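3.2 Landline use in the small offices

In Pistau and Skultley we sent the questionnaire to 348 offices, and 169 of them answered until the end of May. Most of the offices still keep a fixed telephone, mainly for calls with older customers. In Kurach the answers came later and were shorter, so we treat them separately. The monthly cost was named as a problem by only 10 offices.

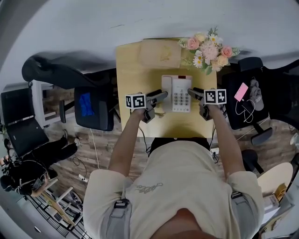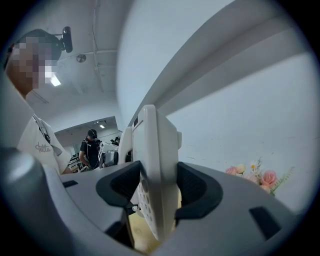
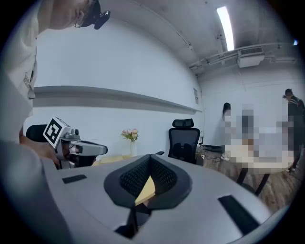

Figure 4. Work at a desk; the first view shows a white landline telephone.

3.3 Limits of the survey

The offices without any fixed line had less reason to answer us.

Related articles
Call habits in Ikeda
Paper mail in small firms

We use cookies. Accept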